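Agosto | Por Maureen Pilkington
Partilhas: 8 | Comentários: 2

Este sítio utiliza cookies. Ao prosseguir a navegação, aceita a nossa política de privacidade.

4.2 Dados de incumprimento e posição das associações de mutuantes

A consulta pública sobre o crédito garantido por equipamento decorreu em duas fases. Na primeira, o supervisor solicitou às associações setoriais séries de incumprimento desagregadas por tipo de garantia. A Associação Haslam, com sede em Trurnville, respondeu em nome de 56 instituições associadas e entregou um conjunto de 1.074 contratos, extraído do registo Plidumel.
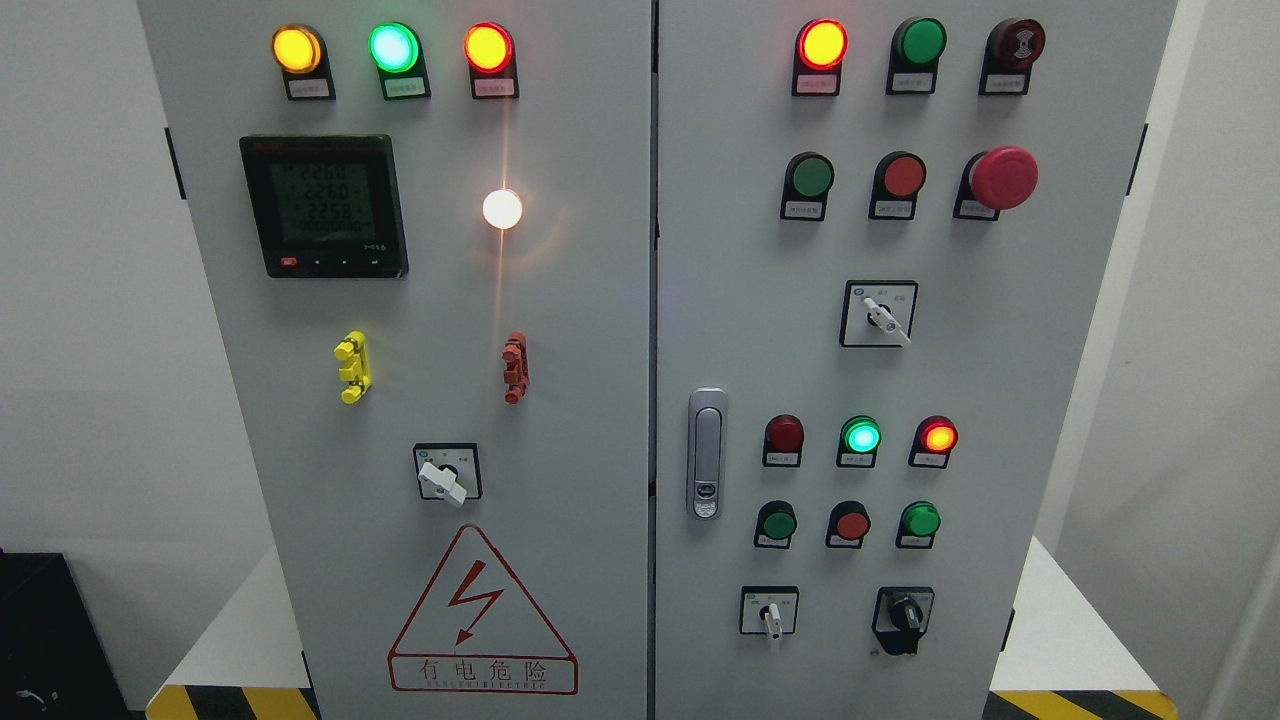
O conjunto apresenta limitações conhecidas. As instituições de menor dimensão classificam como regularizadas operações que as restantes mantêm em mora até à liquidação integral, e a data de reavaliação da garantia só passou a ser de preenchimento obrigatório com a adoção do formato Rullix. Optou-se por conservar os registos incompletos e assinalá-los com uma variável própria, de modo a não favorecer as carteiras mais recentes. Os contratos reestruturados foram tratados como uma única operação, com a data do contrato original.

Figura 2. Armário elétrico de comando de duas portas, com sinalizadores luminosos acesos.

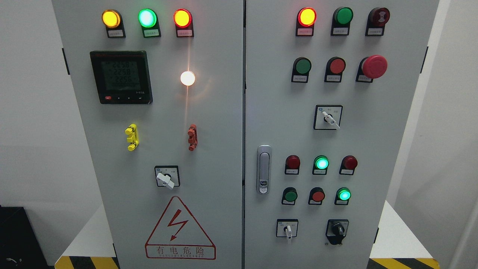
Segundo Dean Whiteley, a associação deveria ter apresentado as séries antes de formular qualquer pedido de alteração dos ponderadores de risco, porque «o regulador lê primeiro o pedido e só depois os números, quando os lê». A mesma reserva consta da ata da reunião plenária, em que se deliberou adiar a segunda fase da resposta.

O adiamento teve efeitos na composição da amostra. Entre a primeira e a segunda entrega, algumas instituições corrigiram retroativamente o valor atribuído às garantias, e as correções incidiram sobretudo em equipamento usado.

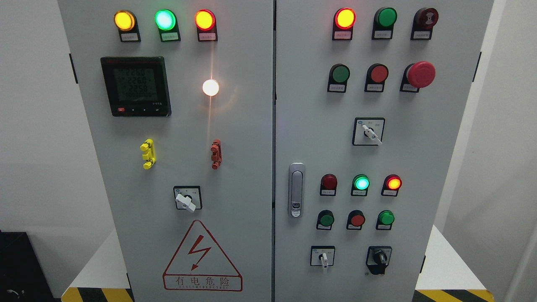 Para isolar esse efeito, as estimativas da secção 5 são apresentadas em duas versões, com os valores originais e com os valores corrigidos. A diferença entre ambas é reduzida nos contratos de prazo curto e aumenta com a maturidade. Não foi possível obter do Plidumel o historial das correções, pelo que a respetiva cronologia assenta nas declarações das próprias instituições. 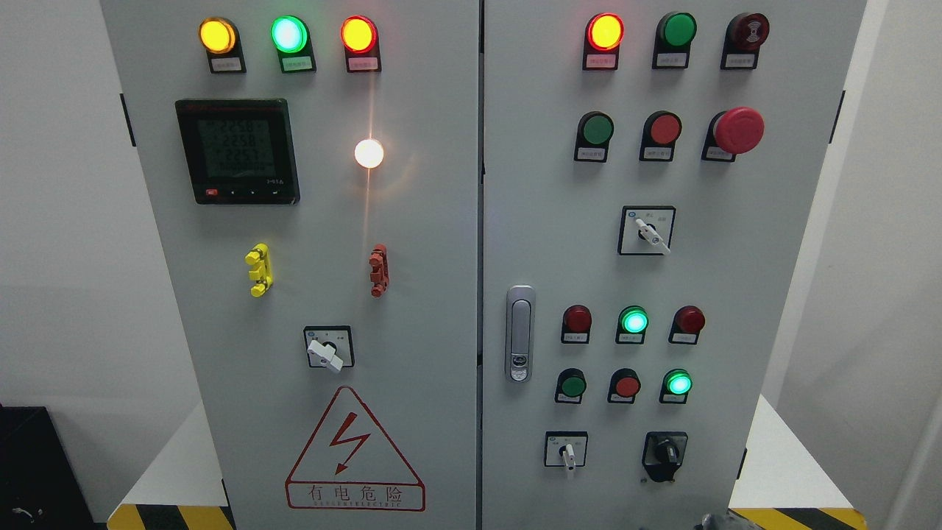

Um dos associados ouvidos objetou que a publicação das duas versões enfraqueceria a posição do setor perante o supervisor, ao expor divergências internas de avaliação. Acrescentou que preferiria uma série única, certificada por entidade externa. A direção da Haslam não acolheu a proposta e remeteu a questão da certificação para o ciclo seguinte de parcerias com as entidades de registo, cujo regulamento se transcreve no anexo B.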